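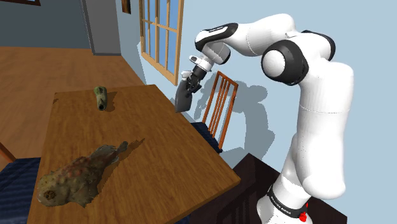 A wooden dining table and a white robot arm, rendered.

I finally registered the trademark for Pokilura in May, and a few people asked me to write up how it went. I'm not a lawyer. I sell notebook covers and pencil rolls under that name, and I had been selling them for a long while before I did any paperwork.

The first thing I got wrong was the search. I typed the name into a search engine and into the federal database, got no exact match, and figured I was clear. Antigoni Raptis, who handled the filing for me in the end, asked if I had looked for names that sound similar. I hadn't. She ran a wider search and the list came back with 11 marks on it. Most were for things like shampoo and had no bearing on me. One of them, Flanlow, was only there because of an odd search setting. Two were close enough in sound that we read through their goods descriptions line by line.

Neither one covered stationery or cases, so we went ahead.

The second thing was the description of goods. I wanted to write "paper goods and accessories" and be done. That is too vague and the examiner would have sent it back. We used entries from the office's own list where we could, and it ended up in two classes. You pay per class, so think about what you really sell. I dropped tote bags from the application. I had made one batch and didn't plan on another.

My specimen was also a problem. I had a nice flat drawing of the label, but a drawing of a label is not proof that you are selling anything. What they want is the mark as buyers see it, on the product or its tag, or on a web page where the product can be bought. I took a screenshot of my shop page on a Sunday night with the web address and the date showing, and that was accepted.

Then you wait. I got one letter from the examiner, asking whether the name means anything in another language. It doesn't. I made it up. We answered the same day.

After the application shows up in the public record, you start getting mail. Mine included a very official-looking invoice for $300 to be listed in some register. Mounir Mansour, who runs Cukent down the street, paid one of those years ago and never got the money back. Check the sender before you pay anything, and ask your lawyer if you have one.

I still need to decide on Pavlović, the name I use for the leather line. It's a surname, and Antigoni says that makes it harder to register. I'll post again when I know more.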